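What the Dishes Used to Be For

I write the newsletter and answer the phones at Gatetti, and for a while now my desk has been on the wrong side of the building, the side with the sink. Vonderex, our parent company, builds the robots. We get the robots. My job description says nothing about either, but I share a carpet with one, so I have opinions.
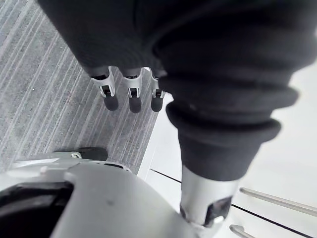
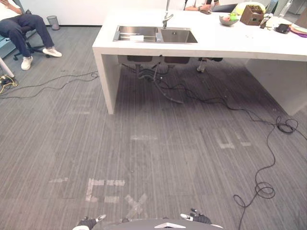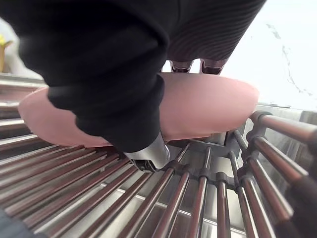 I should explain the old system, if you can call it that. Whoever lost patience first did the dishes. In a good month this was a different person every time. In a bad month it was me. There was a chart once, laminated, with 24 squares on it, and it lasted until somebody's mug got involved.

Then word came down from Vonderex that the kitchen was a "representative task environment" and that dishes would be part of the program. The memo ran to 666 words (my word processor counted, I just looked) and used "dish" only twice. We were told our jobs were safe. I don't think any of us had listed plates on our resumes, but it was nice to have it in writing.

What changed first was the talking. If you wanted to know what was going on at the Dridville office, you used to go stand at the sink with a towel. I learned about the merger with Ververidis that way, a good two weeks before the announcement, from a person rinsing a salad bowl. Now people stay in their chairs with their laptops and the gossip comes by chat, where everyone is much more careful and it's no fun at all.

The second thing was the new work, which I had been promised wouldn't exist. You have to pick things up off the floor before a run. You have to learn which cupboard it's using. If a run stops halfway, a person with a master's degree gets up, looks at a plate for a while, and types. I've seen a plate get more attention in one afternoon than my last three performance reviews combined. My rough guess is that about 160 plates have gone by since February, and I could have done the lot before lunch, but I'd have complained the whole time and you can't log that.

I asked one of the engineers whether it would ever be faster than me. She said speed wasn't the metric this quarter. I've tried that line on my own manager since, with mixed results.

I do still wash my own mug. It isn't a protest. The thing is stained 100 percent brown on the inside and I don't want it in anyone's data.

The chart is in my bottom drawer, in case they cancel the program.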